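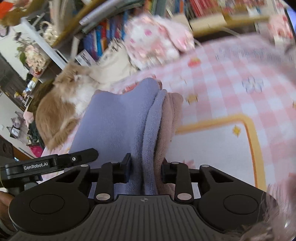
Home Syllabus Handouts Lab Sign-up Contact

Working in Other People's Homes: Good Practice for Hand-Held Gripper Sessions
Handout 8, Household Robotics, Kisinton Technical College
Verna Yazzie

Welcome back, everyone. Last time we talked about how a machine that is going to handle laundry has to learn from somebody's real laundry, in somebody's real room, and several of you stayed behind afterward to ask what the rules are once you are through the front door. I promised to write them down, so please bring this with you to the practical, and scribble on it as much as you like. My own copy is mostly scribbles by now.

I should say at the start that these are course rules. Some come from the college, some come from people I have worked with, and a few come from my own mistakes, which I am happy to share if they save you from making the same ones.

1. Where the published standards fit in, and where they leave off

Those of you who took the fall course will remember ISO 10218, which deals with industrial robots, and ISO 13482, which deals with personal care robots. Both are worth knowing and I would like you to keep reading them, slowly, with a cup of something nearby. But when you are holding the gripper in your own hand and walking it around a bedroom, neither one was written with you in mind. There is no arm, no cell and no fence. There is a person, a tool with fingers that close, and a home that belongs to someone else.

So we borrow the habit behind those documents, and the habit is to ask before you begin what could be hurt or damaged, how badly, and what you are going to do about it. We do that on paper. The form is one page long, and yes, I do read them all – even the ones written on the bus.

2. Permission

The householder signs the consent sheet before any equipment comes out of the bag. If there are other adults living in the home, they sign too, even if they are at work that day. You can send the sheet ahead by email, and most people are glad to have had the evening to think about it.

Please read the sheet aloud with them. I know it feels stiff. Thaddeus Pettigrew taught me this years ago, and I resisted for a whole semester, and then I sat in on one of his visits and heard a woman stop him at the second paragraph to say she had thought we were only taking notes. She was perfectly nice about it and she did go ahead, but she had been ready to sign without knowing there was a camera at all.

Consent covers the rooms listed and no others. It can be taken back at any point, including a week later, and if that happens we delete the whole session and send a short note to say it has been done. You do not ask why, and you do not try to save the good part.

3. What else the camera picks up

A wide camera sees a great deal more than the thing between the fingers. You will be thinking about the edge of a towel, and meanwhile the recording has the shelf, the doorway, the mail on the dresser and whoever walks by. Stand in the spot where you plan to work, turn slowly all the way around, and look for:

- family photographs, school certificates, anything with a name or an address
- medicine bottles and pill organizers
- computer and phone screens, including ones that are asleep
- mirrors and dark windows (these catch people out every year)
- calendars and whiteboards

Ask the householder to move these things, or to tell you which way they would like you to face. Please don't move them yourself unless you are asked. And beyond that, leave the room alone! A bed with a patterned cover and a pile of books nearby is just what we want. Students sometimes tidy up out of kindness, and we end up with a room that looks like a furniture store, and the data is the poorer for it.

Children's rooms need a separate line on the consent sheet, signed by a parent, and no child is in the room while you record. You may have a parent with you, and I would encourage it.

4. Animals

I get more questions about this than about anything else on the sheet, so let me be as plain as I can.

Ask about pets when you book the visit, and write down the answer. A calm animal that is already settled on the bed or the sofa may stay if the householder is happy and is in the room with you. You are a guest there and so, in a manner of speaking, is the gripper. Keep the fingers on the side away from the animal, work slowly, and never reach across it. Nothing gets pulled out from under a paw or a tail, however nicely the fabric happens to be lying.

If the animal stands up, stretches toward the tool or starts to take an interest in whatever cloth you are holding, open the fingers, lower the gripper to your side and wait. Don't wave it off with the gripper. Tails, whiskers and long fur go into a linkage very easily, and cloth that is moving looks like a game. A dog that barks at the equipment goes to another room with its owner, and if it is still upset after a few minutes, then so does your session, to another day.

Write the animal down in the log. "Cat on bed, did not approach" is plenty.

5. Hands, fingers and pinch points

Both of your hands belong on the grip areas or well clear of the mechanism. The linkages open and shut like scissors, and the gaps between the bars close up as the fingers come together. I would like you to try it with a pencil before your first visit and see for yourselves.

Rings off, long hair back, sleeves pushed up. Lanyards go in the bag. Anika Alcantara keeps a tin of hair ties in the lab and has never once asked for any back, so there is really no excuse.

Check the screws and the mounting bracket before you leave the lab and again before you start recording. A loose bracket shifts the camera a little at a time, and you won't notice by eye until the whole afternoon is spoiled.

6. Handling fabric kindly

Terry cloth is forgiving in most ways, but the loops will snag on a rough pad edge. Run a fingertip along both pads first. If you feel a burr, swap the pads and tag the old ones.

- Take a folded stack low down and square to the fold, so that the layers stay together.
- Close until the cloth is held, then stop. Squeezing harder does very little for a soft stack except leave a mark.
- Lift, pause, lower. The pause matters to the people who label the recordings, and Soledad Rosenthal would thank you for a slow count of two.
- Keep the drops and the slips. Please, please keep them. A towel that slides out of the fingers is a perfectly good recording, and we are short of them.
- Nothing delicate, nothing knitted by a grandmother, no silk.

Wipe the pads between homes with the unscented wipes, and let them dry before they go near anybody's linens. Bag the gripper on its own, away from your lunch.

7. Pace and rest

The tool is heavier at the end of an hour than it was at the start, as your wrist will tell you. We ask for no more than 300 grasps in a visit. Change hands if you can, and put it down on its own mat between sets – never on the bed, and never on the arm of a chair.

Visits begin after 9 a.m. and the recording part is finished by 11 unless the householder has asked for something different. If they offer you coffee, say yes or no as you please, but drink it away from the equipment.

8. If something goes wrong

Open the fingers, put the tool down, switch it off, and then see to the person or the animal. The recording can look after itself. Tell the householder plainly what happened, even if it is only a pulled thread, and call the lab before you leave the house. Csaba Kun answers the lab phone in the mornings and he is very hard to shock.

Pulled threads and broken ornaments are paid for by the college. You will not be marked down for reporting one. I do get cross about the ones I hear of from the householder.

For next time

Fill in the one-page risk form for a room you know well, your own or a relative's, and include at least one thing you would have missed if you had not turned all the way around. Pair up and trade forms before class. We will start with the mirrors, because the September group had some wonderful arguments about them and I would like to hear what you make of it.

Bring a towel from home, any color. An old one is best.

Related handouts
Reading a Safety Standard Without Falling Asleep
Consent Sheet, Plain Language Version
Notes from the Ambrose Visits
Drarkness Lab: Booking and Key Return
Labeling Cloth Recordings, Part One
Pad Care and Storage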